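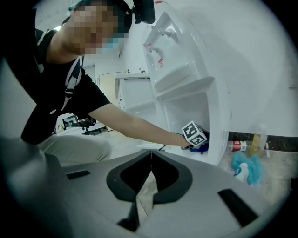 What is the notice period for ending an allotment tenancy at Willthorpe?

Three months in writing from the tenant, and twelve months from the Association except where rent is unpaid. The revised wording is at item 4.

Willthorpe Allotment Association
Minutes of the ordinary meeting, September
Meeting opened 7.05 pm, Gamia Room

Chair: Kinga Kocsis
Present: the chair, the secretary, the site representatives for Upper and Lower Field, and nine plot holders. The meeting was quorate under rule 11.
Apologies: received from the representative for the Villalobos strip.

1. Minutes of the previous meeting

Agreed as a correct record with one amendment. Under item 6, "the north gate" should read "the field gate". The chair signed the amended copy.

2. Matters arising

2.1 Field gate. The lower hinge has been replaced. The gate still drops at the latch side after heavy use. The post is to be checked for movement before any further money is spent on the hinge.

2.2 Bonfires. The notice has been reworded to give the permitted months only. The earlier version also gave permitted hours, which did not match the rules.

2.3 Plot 14. The tenant has cleared the brambles from the front half and has asked for more time for the rear half. Extension granted to the end of the growing year.

3. Water supply

3.1 The secretary reported on the quotation from Cestent for replacing the main run between the meter and the second trough. The price allows for 300 metres of pipe laid at standard depth, with a stop valve at each trough. It does not include making good the path.

3.2 A plot holder from Lower Field asked whether the existing pipe could be kept and the joints renewed. The secretary replied that the last two leaks had been in the pipe wall, well away from any joint. Renewing joints would not deal with the fault.

3.3 There was discussion of the pressure at the far trough. It fills slowly when the two nearer troughs are in use. Cestent has suggested a larger bore for the first section. The additional cost is £400. Views were divided. The representative for Upper Field considered that the far trough serves too few plots to justify the sum. The representative for Lower Field disagreed, as the vacant plots are nearly all at that end and have proved hard to let.

3.4 Resolved: to accept the quotation with the larger bore, subject to written confirmation that the stop valves are included in the price. Carried by a majority, two against.

3.5 Hosepipes. Rule 17 allows hoses for filling butts only. Several hoses have been left running on to beds. A reminder will go out with the rent letters. A proposal to ban hoses altogether was not seconded.
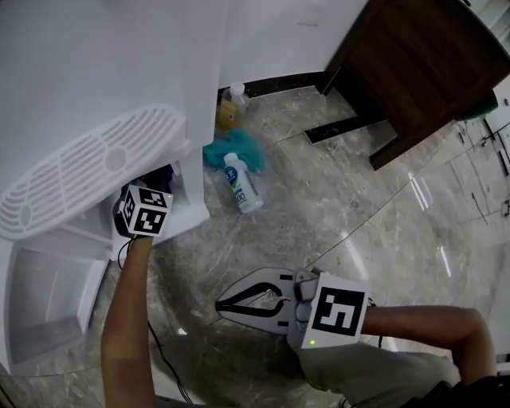 3.6 The supply will be turned off at the meter during the works. Plot holders are asked to fill butts beforehand. Cestent will give the secretary notice of the shut-off, and it will be posted on both gates.

4. Tenancy agreement

4.1 The revised draft had been circulated. The chair took the meeting through the changes to clauses 5, 8 and 9.

4.2 Clause 5 (notice). The previous agreement gave different periods in the text and in the schedule. Both now read three months for the tenant. The Association's period is unchanged.

4.3 Clause 8 (structures). Sheds and greenhouses need written consent. Cold frames and netting do not. It was asked whether a polytunnel counts as netting. It does not, and the word "polytunnel" will be added to the list of structures needing consent.

4.4 Clause 9 (joint tenants). A joint tenant may take on the whole plot when the other gives it up, without going to the waiting list, after two full years as joint tenant. One member thought two years too long. No amendment was moved.

4.5 Resolved: to adopt the agreement as amended from the next rent year. Carried.

5. Finance

5.1 The balance of the repairs fund will cover the pipe works. A reserve of £800 will remain, against a target of £500.

5.2 Rents. No increase proposed. The water charge will be reviewed once a full year of readings is available from the new run.

6. Any other business

6.1 Manure. The next delivery will be tipped on the hard standing by the field gate. Vehicles should not be parked there during the week of delivery.

6.2 The Upper Field noticeboard lock is stiff. The secretary to oil or replace.

Actions
3.4 Written confirmation from Cestent: secretary
3.5 Wording for rent letters: chair
4.3 Amend clause 8 and reissue draft: chair
2.1 Inspect gate post: Lower Field representative

Meeting closed 8.40 pm.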